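**Councilman and the ambulance crew in Zarnmont — what happens now?**

**gindard_reader**
I am living in Zarnmont for three years and I never saw such thing before. On Monday evening a member of our council stopped an ambulance crew outside the clinic on Jacobs Street and shouted at them that they must take his cousin first. One paramedic, Ruben Van Loon, asked him to step back. The councilman then pushed the door of the ambulance against him. The union published a statement, the party published nothing. Does somebody know if a complaint was filed with the police?

**nutu_88**
Yes, it was filed. The Nutummont paper wrote it this morning. But please be careful with "pushed the door against him." The paper says that the door hit his shoulder and that the two sides tell it differently.

**gindard_reader**
My neighbor stood there and she says he pushed it. I trust her more than a spokesman.

**paperclip**
Your neighbor can tell this to the police, then it has some value. On a forum it has little.

I also don't like that everybody asks for his resignation already. He was afraid for a relative. It does not excuse him, but I would like to hear him first.

**marta_k**
Everybody in front of a clinic is afraid for a relative. Most of them don't shout that they will have a paramedic fired. My sister works nights there and she was threatened two times since March, and no politician was needed for it.
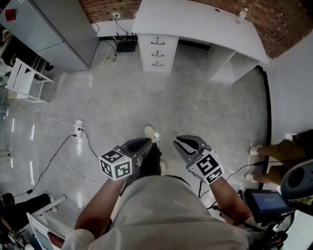

*Both hands full, as usual.*

**nutu_88**
marta_k, did your sister report it?

**marta_k**
One time. She received a form letter after more than 188 days. The second time she did not try.

**paperclip**
This I did not know, and it is bad. I still think these are two questions — the behavior of one man, and how the clinic protects its staff.

**gindard_reader**
For me it is one question. If a councilman can do it without consequence, why should other people behave better?

There is a petition for the next council meeting. When I signed, it had 437 names. It asks for a public apology and for a guard at the entrance during the night.

**paperclip**
The guard I would sign. The apology should come from himself, a forced one is worth nothing.

**nutu_88**
Small update: the council office says that he will speak at the meeting. It starts at 7 p.m. and residents can register to ask a question until noon of the same day.

**marta_k**
I registered. I will ask about the form letter.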